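Minitum

The Minitum (plural Minitums, though purists hold out for Minita and are mostly ignored) is a short service of evening prayer for laypeople, used by the Cundovness congregations and by a few parishes nearby that borrowed it and never gave it back. It takes 11 minutes when read at the prescribed pace. It requires no ordained minister, no instrument and no sermon, and the last of these is generally thought to account for its popularity.

The service was compiled by Štěpánka Brabec, a schoolteacher and lay reader at Jireš, for people who wanted to pray at the end of the working day and also wanted to eat supper while it was hot. Its full text runs to 2217 words, including the instructions printed in red, which make up a surprising share of the total. It was first circulated as stapled sheets and later printed by the Konden Press in a small gray booklet, still the usual form.

Name

The origin of the word is disputed. Brabec said in a letter to the Konden Press that it was meant to suggest something small and that she had not looked it up. A later generation of clergy did look it up, found that it was not a word in Latin or any other language they could read, and proposed several respectable alternatives, among them "The Lesser Evening Office" and "Short Prayers at Close of Day." Both appeared on the covers of trial editions. Congregations went on calling it the Minitum, and the trial editions are now mildly collectible.

In Cundovness the word is also used as a verb. To minitum is to leave a gathering politely and early.

Background

The Cundovness congregations inherited a full evening service of considerable dignity, with two readings, a sung psalm, a litany and an address. By the time Brabec became a lay reader, attendance at it had dwindled to the clergy and the relatives of the clergy. The usual explanation given in church newsletters of the period was spiritual coldness. Brabec's explanation, set out in a short paper called "What Time Is It Over?", was that the service began at 5:30 in the afternoon, ended at no predictable hour, and that the last bus to the outlying farms left at 6:10.

Her paper included a table of sermon lengths. The table was removed before the paper was read aloud to the regional assembly and has since been reprinted more often than the paper itself.

The assembly gave permission for a shorter form to be tried at Jireš for one winter. Permission was never renewed and never withdrawn, and the service has technically been on trial ever since. Canon lawyers in the denomination cite it as an example of reception by custom. Other people cite it as an example of nobody reading the minutes.
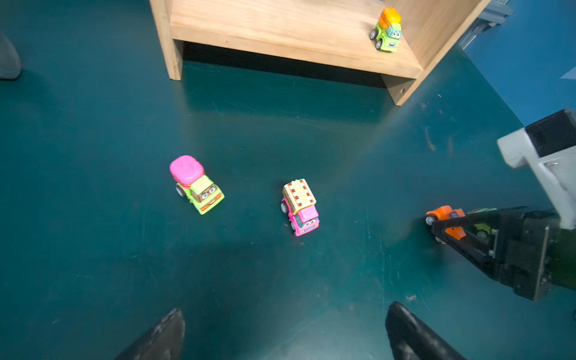
Structure

The Minitum has seven parts, always in the same order.

Opening. The leader says "The day is going" and the people answer "Let it go in peace." Brabec's draft had a longer exchange, most of which survives in the closing.

Silence. One full minute. The instruction reads: "The leader shall keep the whole minute, and shall not shorten it out of pity." Newcomers report that it is the longest part of the service.

Psalm. A single psalm or part of one, said by alternate sides of the room. Where those present are too few to have sides, the leader is one side and everyone else is the other. Long psalms are divided over several evenings, with the result that on certain nights the congregation hears a complaint against the wicked and goes home before learning how it was resolved.

Reading. One passage, never longer than a page of the booklet. No comment may be made on it. This rule is the most frequently broken, usually by visiting clergy who introduce the passage at a length greater than the passage.

Names. Anyone may say aloud the name of a person to be prayed for, living or dead. No surnames or reasons are given. The practice is taken by most writers to be the heart of the service. It was added at the suggestion of Brabec's students, who had noticed that the old litany prayed at length for magistrates and had nothing to say about anyone's grandmother.

Lord's Prayer. In whatever version each person learned first, all at once. The resulting collision in the middle is regarded with affection, and attempts to agree on a single wording have failed on three occasions.

Closing. A blessing said by everyone to everyone, followed by the instruction "All depart." Earlier editions had "All may depart," which was felt to leave the matter open.

Music

Strictly speaking there is none. The booklet does permit "a hymn, if one is known by heart," placed between the names and the Lord's Prayer, and in practice the hymn is nearly always number 315 in the old Cundovness hymnal, an evening text set to a tune that climbs higher in the third line than most people expect. The custom of humming that line began as a failure of nerve and is now taught to children as a tradition.

A sung setting of the whole service was commissioned for a spring festival one April. It was well received and lasted 50 minutes longer than the spoken form. It has not been performed again.
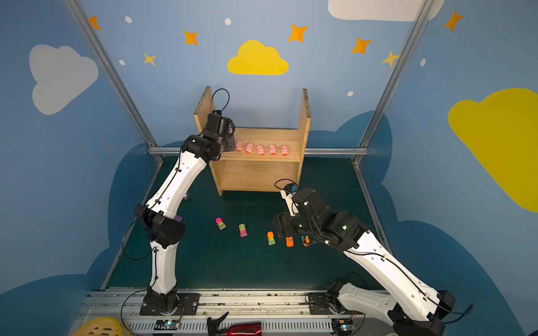 Two robot arms and a wooden shelf in a booth painted with clouds and stars.

Use

The Minitum is said on weeknights in most Cundovness churches and in some private houses. It has also been adopted in hospitals, on ferries, and by at least one choir as a way of ending rehearsal. The minimum attendance laid down in the booklet is 2, a number that Brabec defended against those who wanted a higher one and also against those who wanted it lowered to one. A person alone, she wrote, should by all means pray, and did not need her booklet to do it.

The leader is chosen at the door. The usual method is that whoever arrives first leads, and this has produced in some parishes a marked reluctance to be early. The church at Jireš keeps a bowl of slips by the entrance to meet the difficulty.

No collection is taken. A note in the second edition explains that this was an oversight, and that by the time it was noticed people had come to rely on it.

Leadership is open to anyone who can read the text aloud, and the booklet makes no mention of age, sex, marital state or standing in the church. In the years when the denomination was quarreling over who might be ordained, this silence became important. People who had been told they could not lead worship found that there was a service every weeknight at which they could, and some led it for decades. Several were later ordained, after the rules changed. Others had by then lost interest in the question. When a motion was brought to restrict leadership to members in good standing, Brabec, who was elderly and seldom spoke in the assembly, asked who would be standing at the door to check. The motion was left on the table, where it remains.

Criticism

Objections have come from several directions. The liturgical scholar's complaint is that the Minitum has no clear ancestry: its parts resemble those of older evening offices but arrive in an order that none of them uses. Defenders have drawn up elaborate charts connecting it to monastic practice. Brabec's own working notes, now in the Konden archive, suggest that the order was settled by trying it in her kitchen.

A more serious criticism is that the ban on comment leaves difficult readings to stand unexplained. Supporters reply that the explanations were often the difficult part. Still, a revised list of readings was issued to remove some passages of unusual violence, and the booklet now recommends that anyone troubled by a reading should talk to someone about it afterward, with a cup of something if possible.

There have also been complaints about the pace. The prescribed time was established by Brabec's own reading voice, which former students recall as brisk. Many congregations now take closer to a quarter of an hour. A small party of strict observers, known locally as the Elevens, keeps to the original and is said to be heard from the street.

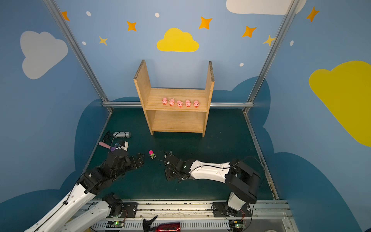 Editions

The stapled sheets survive in very few copies, most of them marked by candle wax. The first printed edition is notable for a misprint in the closing blessing, in which the people ask to be kept from "all hardy" where "all harm" was intended. The error was corrected in the second edition. At Jireš it is still said as printed.

The third edition added the revised readings and a preface by the regional clergy. The preface is longer than the psalm. A large-type edition followed, and is now the one most often ordered, including by people who say they are ordering it for someone else.

Translations exist in several languages. The opening exchange has proved hard to carry over, and one version rendered "The day is going" in a form that back-translates as "The day is working properly." It was kept for some years on the grounds that it was sometimes encouraging.

See also

Compline
Evening Prayer
Lay reader
Cundovness hymnal
Konden Press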